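Greno guesthouse reopens its upstairs rooms

I've been bugging Inna Sydorenko for months about when the top floor at Contreras House would open again, and on Thursday she finally let me up there! The stairs are still steep (bring a small suitcase), but the two front rooms look out over the harbor and I could have stayed at the window all afternoon.

Rooms start at $168 a night with breakfast, and the big suite with the balcony goes for $322. Naomi Were is back in the kitchen, so yes, the coconut bread is on the menu again. Guests staying a week also get their laundry done once, folded and back by dinner.
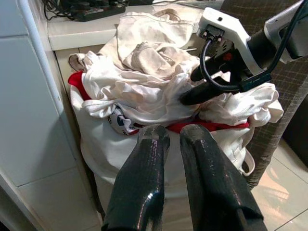 Getting there

The Gandbridge ferry docks around 100 yards from the front door. If you're driving, park behind the bakery and walk down. Bookings for March are open now, by phone only, and Inna picks up until 9 p.m.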